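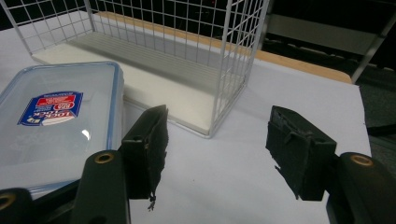

Wire basket and lidded food container on the sorting table, Bullell store.

Progress report, June: Otar kitchen lending store

The grant from Nillance has paid for the storage side of the project. We now have 41 wire baskets on the shelves and have spent 1,629 of the budget line. Plastic food containers are kept with their lids on and grouped by size, as the loose lids were taking up a whole shelf at Masri.

Three households returned boxes without lids this month. Replacements will come out of the repairs money.

Still to do: number the baskets, finish the borrowing list and move the last 24 containers over from Masri. The shelf labels are late and should be up before the next report.

Siv Løken
Store coordinator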